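Raghavendra Warrier
10/23/22

1/ Since yesterday evening many people are asking me what I think about the red card in the Isex v Tullico match. I was there, behind the goal on the canal side, so I will write it in a few posts. Please read to the end before you shout at me.

2/ First, for those who did not see it. Isex were leading by one goal. Their left back, Kong, already had a yellow card from the first half, for pulling a shirt near the halfway line. A silly card, but a correct one.

3/ In minute 60 the ball went out for a Tullico throw-in. Kong picked it up, held it against his chest, and walked four or five steps with it. Then he dropped it behind him. The Tullico winger had to go round him to collect it.

4/ The referee gave a second yellow for delaying the restart. Kong was off. Tullico scored two goals against ten men and Isex lost 2–1.

5/ Now my opinion. The card is correct. I know this is not what my friends in the Isex end want to hear. But the rule is in the book and he broke it in front of the linesman, who was so close that he could have taken the ball from his hands.

6/ "But everybody does it." Yes, many players do it. Many drivers also go too fast past the school in my street. When one of them gets a fine, I don't feel that the police have been unjust to him.

7/ What I do accept is that the referee was not the same for both teams. In the first half the Tullico goalkeeper took a very long time over every goal kick, and he got only a finger pointed at him. If you want to be angry, be angry about that.

8/ I also don't like how the crowd behaved after. Someone near me threw a full cup of tea towards the tunnel. It reached only the advertising boards, but there were small children in the first row. Please, we are better than this.

9/ There were 326 people in the ground, by the announcement. For our level this is a very good crowd, the best since March. I would like these people to come back, and bring their neighbours.

10/ Some words about Kong himself. He is a young player and he is quick, he tackles well, and he runs until he cannot stand. His problem is between minute 55 and minute 70. I have noticed it in other matches too. He gets tired and then he starts to make small clever things to win a few seconds.

11/ A coach can see this. When your defender has a yellow card and begins to walk with the ball at throw-ins – he had done it once before, at minute 52 – you speak to him or you take him off. On the bench there was a perfectly good left back in a big coat.

12/ I am a bit hard on the coach, I know. He has few players and two of them are injured. But the substitution was made four minutes after the red card, and by then Tullico had already equalised.

13/ Now comes the second half of the thread. 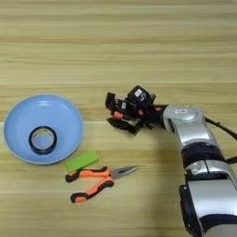

Blue tape in the blue bowl, Sunday league supporter's still life.

14/ Back to football. About the first Tullico goal: I have read that it was offside. From behind the goal I could not judge it and I think that most people who are so sure were standing even further away than me. The linesman was in line. I leave it there.

15/ The second goal was simply beautiful. The number 4 won the ball in his own half, played it wide, and kept running. Nobody followed him. When the cross came he was alone at the far post and he headed it down, like in the training books.

16/ With eleven men, Kong is the one who follows that run. So you can say that a few seconds at a throw-in cost three points. It is a very expensive throw-in.

17/ Somebody asked if Isex should appeal. As I understand our league rules, you can't appeal a second yellow card, only a mistake about who the player was. And I don't think anybody will say that it was a different man with his hair.

18/ So he misses the next match, which is away at Tamonura. The pitch there is narrow and slopes towards the car park, and they attack always down that side. I would put the older full back there and tell him to stay at home and not cross the halfway line.

19/ A correction to post 7: a friend writes that the Tullico goalkeeper was also booked, late in the game. I had missed it because I was looking at my phone. I am sorry. So the referee was more equal than I said, only slow about it.

20/ To the person who wrote that I am "a Tullico fan in disguise": I have had an Isex season ticket for nine years and I have the scarf to prove it. One can love a club and still read the rules.

21/ To the other person, who asked how to get to Tamonura without a car: take the bus to the market square and then walk along the river. It is twenty-five minutes. Wear good shoes, the last part is only a field.

22/ This account is now close to 1,000 followers, and I thank you all, also those who only come to disagree with me. I will answer questions tomorrow after work. Good night.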